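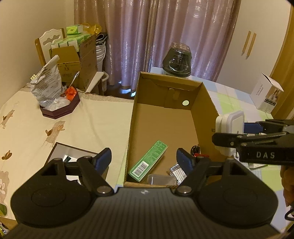 Small stuff at one end, plenty of floor still to fill at the other.

Packing day! I know most people dread it, but I love it. Give me a plain brown box, a clear surface and an afternoon with the curtains drawn, and I am as happy as I get. We are moving across town in two weeks and I started with the worst category of all, the little bits. Cables, cases, tiny cartons, the things that live in the second drawer and never had a proper home in the first place.

I used to put these off until the very last night, which is how I ended up in my last apartment with a trash bag labeled KITCHEN?? that had a bike light, a lot of birthday candles and my passport in it. Never again. Now the bits go first, and they get the nicest box.

The box matters more than you'd think. I wanted a long one this time. Square boxes turn into a pit, and everything you need sinks to the bottom corner, but in a long box you can start at one end and work your way down it, so you always know that the oldest layer is at the end you started from. Mine came from the Zonidero store down the street, where they stack their empties by the back door on delivery mornings (ask first, they're lovely about it). It has a round hole in the end wall, great for hooking a couple of fingers through when you're dragging it over carpet.

So, the near end. A long green carton went in on the diagonal, barcode label and all. I tried very hard to make it lie straight and then gave up, and I'm glad I did, the triangles you get on either side are perfect for odd shapes! A see-through container with rounded corners sits next to one end of it. Then there's a clear case with shiny silver rods in it, and I adore that case. If I could keep everything I own in clear cases I would. You look, you know, you move on.

Cable gets coiled. Always coiled, small, and tucked against a wall of the box where it won't wander. The black one is over on the right with something bright red beside it, and a bit of red is a gift in a brown box, your eye goes straight to it when you're digging around later. Erlinda Manalo, who has moved more times than anyone I know, ties red yarn on whatever she'll want on the first night. I'm stealing that for the coffee box.

The white square piece with the thick rim took me longest to decide on. Flat things want to stand up along the side, I think, with something soft behind them, but then you lose a strip of the box all the way down. For now my plan is upright, right-hand wall, dish towel for padding. I may change my mind by dinner.

I'm leaving the far end alone until tomorrow. Xuân Doãn is coming by with the label maker, and a stack of 300 blank labels that she swears we will get through. (We won't. We might.)

Still to do this week: the bathroom shelf, the sewing tin, the nine mugs I have promised to get down to six. If you have a good way of packing scissors, please put it in the comments, mine have poked through every box I ever owned.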